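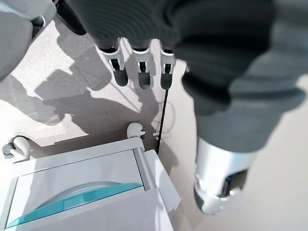

Notebook, Moltby workshop, March

Morning. Started on the storage and floor order for the small room before the Canard parts come back from Lüthi. The plan as agreed: everything that lives on the floor either gets a place in a drawer or goes up to the rack in the corridor. The floor itself is to be kept clear from the door to the far wall.

Went over the floor first. Dry sweep, then the flat mop with Fumar at the weak dilution (one cap to the bucket). The strong mix used last time left a film that showed under side light and picked up shoe marks within a day. Let it stand, wiped again with plain water. No film visible at 10.40, will look again tomorrow with the lamp held low.

Two marks near the skirting did not come off with Fumar. Tried the white pad, light pressure. One gone, one fainter. Leave it, the coating is thin along that side and it isn't worth going through.
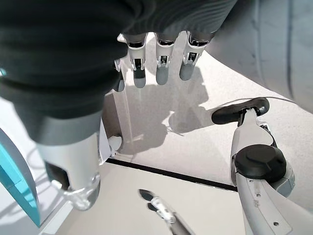
A pencilled remark in the margin of the previous page asks whether the mop is needed at all if the sweep is done properly, and says the old room at Moltby was only ever swept. Fair point for the loose dirt. It does nothing for the fine grey dust that comes off the offcuts, and that was what we kept finding in the connectors. Keeping the mop, but twice a month should do.

Drawers next. Old order was by project, so the same sizes of screw turned up in several places. New order is by use:

top – hand tools in daily use, tape, marker pens
next down – fasteners, sorted by thread, in the shallow trays
below that – cable, ties, sleeving
bottom – heavy items only

The bottom drawer matters most. With the weight high up, the cabinet leans forward on its castors when a full drawer is pulled out. Limit for the upper drawers set at 8 kg each, written on a label inside the lip. Weighed the fastener trays on the parcel scale and they come in under that with room to spare. 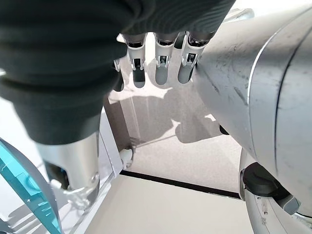
Labels by thread size are no use to anyone who only wants "the ones for the covers", according to the note left on the bench after lunch. It asks for the Canard cover screws to be kept in a tray of their own. Done, with a second label under the thread size. I would still like the main sort to stay by thread, otherwise we are back to the old arrangement by summer.

Castors. One was stiff, hair and thread wound round the axle. Cut it out with the small scalpel, one drop of light oil, wiped off the excess so it doesn't print on the floor. Brakes hold on the flat. They do not hold if the cabinet is pushed from the side with the drawers loaded, so park it with its back to the wall.

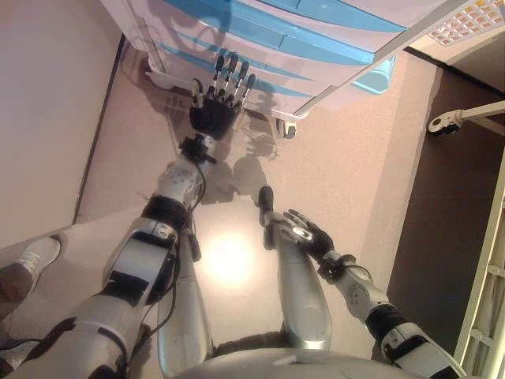 Parking position to be marked with tape at the two rear corners. Leave 20 mm to the skirting, or the back panel rubs when the brakes are let off. Tape goes on once the floor has had a night to dry out – it lifted last time when put down too early.

Left to do:
tape for the cabinet corners
spare dividers for the cable drawer (Lüthi have the deep ones)
refill Fumar, bottle nearly empty
lamp check on the floor before anything is moved back in

Stopped at 16.15.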